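Kandpal Basket Repair: Questions We Get

Please read this before you write to us. We answer every message, but we are slow, and most of the answers are on this page.

What do you repair?

Baskets, hampers, trays, cradles, picnic cases, the odd dog bed. If it was woven by a person out of something that used to grow, we'll look at it. We also do chair seats in cane and rush, though there's a separate line for those and it moves at the speed of a church supper.

Do you repair plastic wicker?

No. We tried it for one summer. The strands don't take glue, they don't soften in water, and they snap when you are nearly done. Patio furniture people are better set up for this than we are.

How do I know if mine is plastic?

Look for a broken end. Natural material breaks into fibers, like celery. Plastic breaks clean, or stretches a little first and goes pale. Please do not hold a match to it. Somebody's cousin always recommends the match.

My basket is labeled "wicker." What is it made of?

Wicker is the weaving, so the label has told you nothing. It could be willow, rattan, reed, paper twisted around a wire, or several of these in one basket if the maker was using up leftovers. Send a close photo of a broken spot and we can usually make a decent guess.

How do I get an estimate?

Mail us three photos: the whole thing, the damage, and the underside. People leave out the underside. The underside is where the trouble is. We'll write back with a price range, and we hold to the top of the range unless something falls off when we open the box.

Is there a minimum charge?

Yes, one hour of bench time. It is often more than the basket cost. We'll tell you so, and you're free to go buy a new basket with no hard feelings. Plenty of people pay anyway, usually because a grandmother was involved.

How long does it take?

Seven weeks is typical. Nine if it comes in after Thanksgiving, when the entire country goes up to the attic at once and discovers what the mice did.

Can you rush it?

We can say we're rushing it. Willow has to soak before it will bend, and it doesn't read email.

Can I drop off in person?

Yes, at the Rodilholm building, side entrance, any time before 4 p.m. The buzzer says 413 and has never said anything else, even though we are on the ground floor. Put your name and phone number on a piece of paper inside the basket. A sticky note on the outside will last as far as the parking lot.

What about shipping?

Double box it and stuff the inside of the basket with crumpled paper, so the walls have something to lean on. Skip the packing peanuts. We spent most of one March picking them out of a fishing creel.

Can I wash a basket?

You can wipe it with a damp cloth and let it dry somewhere airy, out of the sun. Don't soak a painted or stained one. Don't use the dishwasher, and yes, we've had that one come in. For dust down in the weave, use a soft paintbrush first and then the brush end of a vacuum on low.

Why does mine creak?

It's dry. A little creaking is normal, particularly in January with the heat on. Mist it lightly with plain water a few times over the winter and keep it away from the radiator. If it creaks and also sheds little bits on the floor, stop lifting it by the handle.

Should I oil it?

We'd leave the bottle in the cupboard. Cooking oil goes sticky and then it goes rancid, and after that you have a basket that smells like a fryer. Furniture polish makes it shiny for a week and catches dust for years.

There's fine powder under the basket. Is that bad?

It may be beetles. Bag it, seal it, keep it away from your other wooden things, and write to us before you send it anywhere. If it arrives unannounced, it will wait outside.

Can you match the color?

Close, yes. Exact, rarely. Light baskets darken with age and new strands start out looking like a dental crown. Dark brown is kinder to us, as a good stain hides the join pretty well, and the shadows between the rows do the rest.

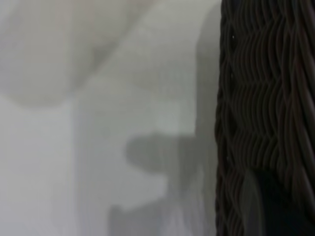

Dark brown wicker, close up.

We mix our own stains, though we'll use Prorero walnut if you've already bought a can and feel strongly.

Do you guarantee the work?

For a year, against ordinary use. Standing in a laundry hamper to change a light bulb has been ruled not ordinary.

Do you buy old baskets?

Sometimes, for parts. We don't pay much. If you think yours is valuable, ask an auction house first, and then come back when they've been rude to you.

Do you teach classes?

Two a year, in spring and fall, in the back room of Mokum, the yarn shop. You'll make one round basket with a flat bottom, or a flat basket with a round bottom, depending on how the afternoon goes. Bring an apron and an old towel. Sign-up is on the sheet by the register.

Can you fix it if the dog ate part of it?

Yes. Please send a photo of the basket. The dog is optional, but we do like to see them.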